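Search this site Search Advanced

Sadero reissues flat-pack cabinet door with revised handle spacing

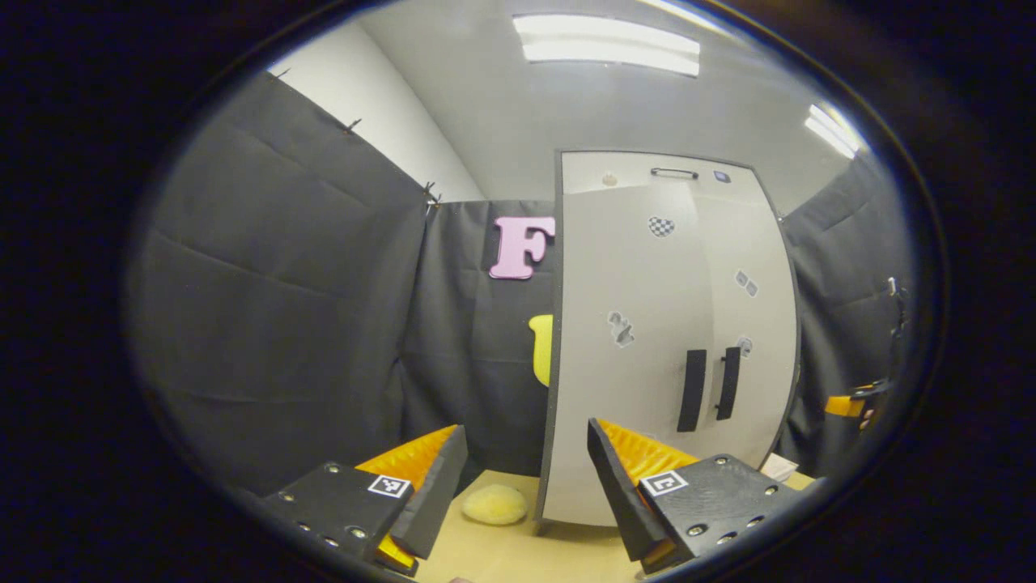

Faisal Chaudhry would have preferred a single long pull to paired bar handles, and he put that view in writing when the first drawings went round. A pair of bars set close together, he said, asks the installer to drill four holes true to each other, and a small error in any of them shows at once on a plain white face.

Sadero kept the pair. The company announced on 18 August 2021 that its white cabinet door, out of the catalog for more than 2000 units' worth of back orders, is on sale again with a corrected drilling template and a new hinge plate. The face and its dark gray edging are unchanged.

The earlier template was printed on thin card and could shift while the holes were being marked. The replacement is a rigid sheet with a lip that hooks over the edge of the door. Sadero says the old template should be thrown out, as its hole centers do not match the new handle bolts. Doors already fitted with the old handles need no work.

The hinge plate has been made by Jedent since the spring. It allows 2 mm of side adjustment, set with a cross-head screw from the front. Height is still set by loosening the plate and moving it by hand, a job best done with a second person holding the door.

Anum Rizvi tested the finish for the Plastesham housing office, which fits the doors in shared kitchens and playrooms. Her notes deal mostly with stickers. Children put them on cabinet doors, and the office has to take them off between tenants. Vinyl stickers left in place for a few weeks came away cleanly after warming with a hair dryer. Paper ones tore and left a gum residue, which was removed with dish soap and a soft cloth. Scouring pads dulled the surface and should not be used — the mark is permanent and visible in side light.

She also reported that the edging on two test doors had lifted slightly at a lower corner after repeated mopping of the floor nearby. Sadero has answered that the corners are now sealed before packing. The office has not yet tested a sealed door.

The door is sold singly, with the template, two bar handles and bolts in the same carton. Hinges are separate. A matching side panel, made at the Bélanger works, is listed for November, and orders for it are not yet being taken. The part number for the revised door ends in 317; cartons ending in 47 contain the earlier template and can be exchanged unopened at the place of purchase.

Filed under: Cabinets & Storage | Hardware | Product News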